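How to Wash Thermal Leggings and Wool Underlayers

In winter I wear thermal leggings under my trousers almost every day, and my mother taught me to care for them well. These tips are for wool and for wool mixed with cotton.

Turn each piece inside out before washing. Use cool water and a small spoon of mild soap, and let it soak for 10 minutes.

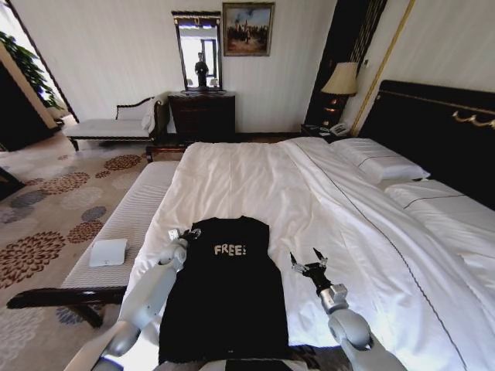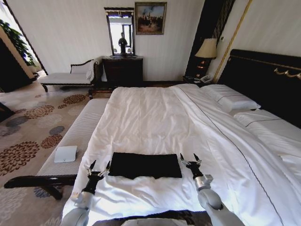
Do not twist the wool to get the water out. Roll it in a dry towel and press with your hands. Then lay it flat, away from the heater. My Paltis pair needs around 2 days to dry in February.

If the waist has become loose, open the seam at the back and put in new elastic. Quyên Đoàn wrote to me that she sews the ends of the elastic 2 times, and I do the same now.

Small holes should be closed before the next wash, with thread of the same thickness.

Paraschiva Jitaru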